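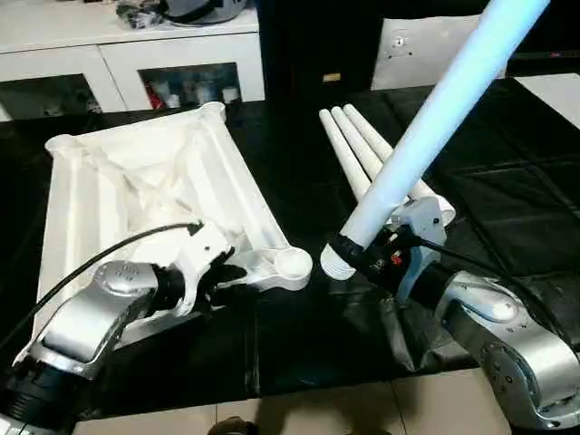
MISTHAM, November

Lustudex Tax Notice Corpus: Data Card

Summary

The Lustudex Tax Notice Corpus is a collection of letters exchanged between local tax offices and small employers, prepared for research on document sorting and deadline extraction. It contains 86 correspondence files. Each file holds one notice of unpaid payroll tax, the employer's reply, and any later letters up to the closing of the matter. The corpus is maintained by the Kwon Records Group in Mistham. Questions about content should be addressed to the maintainer, Deok-su Yeo.

Source and selection

Files were supplied by two tax practices, one in Mistham and one in Gutthorpe, with the written consent of the clients concerned. Matters still open at the time of collection were left out, as were matters that had gone to court. Two files were later withdrawn at a client's request – the current release therefore holds 84 files, and the figure of 86 applies to the first release only.

Fields

Every letter carries a file number, a sender role (office, employer or representative), a letter type, a reply deadline where one is stated, and the amount claimed. Amounts are kept as printed. Where a notice lists penalties and interest on separate lines, the lines have not been added together.
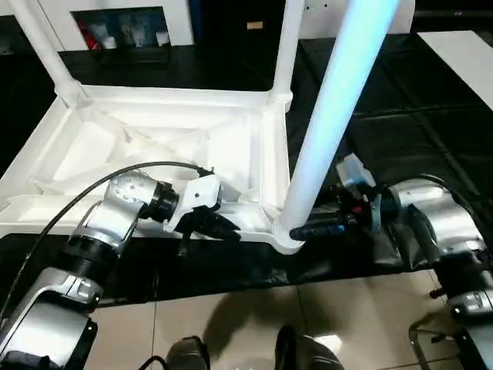 Asset schedules form a separate part of the corpus. An employer asking for a payment plan is often required to list business property, and 19 of the files include such a list. Entries vary widely in detail. One employer gives a make, a purchase date and a resale value for each item, while another writes only "office furniture" and a single sum. The labeling guide asks annotators to record the item at the level of detail the writer used. A white plastic chair with a ribbed underside, like the one upside down on the black cloth, would be labeled "chair, plastic" if the schedule said so, and "furniture" if it said no more than that. Annotators do not correct values that seem too high or too low.

Privacy

Names, street addresses, account numbers and taxpayer numbers were replaced with codes before annotation. Town names other than Mistham and Gutthorpe were removed. Handwritten notes in the margins were typed out and the scans destroyed.

Known limits

The corpus is small and covers one type of tax. Letters from employers with no representative are fewer than those written by a practice, and around 20 letters have no legible date. Deadlines in those letters are marked "unknown" even where a later letter implies one.

Permitted use

The files may be used for research and teaching. They may not be used to decide any person's tax liability or to identify any party. Users who believe they have recognized a party should inform the maintainer and quote the file number only.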